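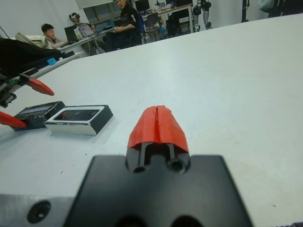 Building Services Elective
Handout: Reflectance, luminance and the lit workroom
2020-08-13
Yogesh Sisodia
Last updated: May 2021

1. Scope

These notes cover the quantities needed to specify general lighting for a room where people do close work at a bench: teaching laboratories, repair rooms, drafting rooms. Daylight is left to the second half of the course. The Rajput and Wernberg tutorial rooms are used for the measurement exercise; bring your own tape, a calculator and the recording sheet.

2. Quantities and units

Luminous flux (lumen, lm) is the light output of a source weighted by the sensitivity of the eye. Illuminance (lux, lx) is the flux arriving per square metre of surface. Luminance (candela per square metre, cd/m2) is the light leaving a surface toward an observer, per unit of projected area. Illuminance is what lighting schedules usually call for. Luminance is what the occupant sees.

For a perfectly diffusing surface the two are linked by

L = rE / pi

where E is the illuminance on the surface and r is its reflectance, expressed as a fraction. The relation holds reasonably well for matte paint, uncoated paper and unpolished laminates. It fails for gloss finishes, where luminance depends on the angle of view and a reflected fitting can be many times brighter than the surface around it.

Example. Two benches each receive 900 lx. One has a reflectance of 80 per cent, the other 35 per cent.

Light bench: L = 0.80 x 900 / pi = 229 cd/m2
Dark bench: L = 0.35 x 900 / pi = 100 cd/m2

The illuminance meter gives the same reading on both. An occupant moving from one to the other sees a change in luminance of 2.3 to 1.

3. Luminance ratios at the task

Visual comfort depends partly on how the luminance of the task compares with its immediate background and with the rest of the room. A common working rule is to keep the task no more than three times as bright as the surface it lies on, and no more than ten times as bright as the general surroundings. Treat these as design targets. They are not thresholds beyond which the eye stops working.

Contrast has to be considered separately. Black components on a white bench have strong edges and are easy to find, but detail within the component may be hard to read, as the eye adapts to the larger and brighter area. White components on a white bench have the opposite problem. Where the work is varied, a mid-toned mat that can be put down and removed is cheaper than a compromise bench colour.

Gloss should be avoided in either case. If a gloss top cannot be replaced, move the fittings so that they lie to either side of the seated position, with none in the offending zone ahead of and above the occupant. Tilting the task also works, but seldom suits bench work. 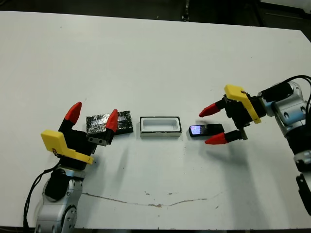
SECTION 4: SURFACE CONDITION AND MAINTENANCE

Reflectance values in manufacturers' tables refer to new, clean samples. Values in service are lower. Scuffs and specks on a pale top have little effect on its mean reflectance, although they are conspicuous and tend to be what occupants complain of. A film of dust across walls, ceiling and fittings is less noticeable and matters more to the calculation.

The lumen method deals with this through a maintenance factor (MF), the product of separate allowances for lamp output, lamp survival, dirt on the fitting and dirt on the room surfaces. It is applied with the utilization factor (UF), which accounts for room shape, surface reflectances and the distribution of the fitting:

N = E x A / (F x UF x MF)

N is the number of fittings, A the floor area in square metres and F the initial output of each fitting in lumens.

5. Worked example

A repair room measures 8 m by 6 m. The maintained illuminance is to be 900 lx. The selected fitting, a Brarkden surface-mounted type, has an initial output of 3349 lm. Take UF = 0.60 and MF = 0.80.

A = 48 m2
N = 900 x 48 / (3349 x 0.60 x 0.80)
N = 26.9, rounded up to 27

Twenty-seven fittings do not divide well in a room of this shape. Use 28, in four rows of seven, with the rows parallel to the longer wall. The maintained illuminance becomes 938 lx and the initial illuminance 1172 lx. Check the spacing against the maximum spacing-to-height ratio in both directions before accepting the layout. Mounting height is measured from the bench top – a frequent source of lost marks.

If the room is cleaned less often and MF falls to 0.70, the calculation gives 30.7 and the 28-fitting layout no longer meets the brief. Either the cleaning interval or the number of fittings must change.

6. Measurement exercise

Divide the bench into equal rectangles and take a reading at the centre of each, with the meter head flat and your body well clear of it. Record the mean, the minimum and the ratio of minimum to mean. Estimate reflectance at three points using the Wumora grey card: luminance of surface over luminance of card, multiplied by the card's stated reflectance. Hold the luminance meter at the same angle for both readings and repeat any pair that disagrees.

Note whether blinds were open or closed. Sheets without this entry will be returned.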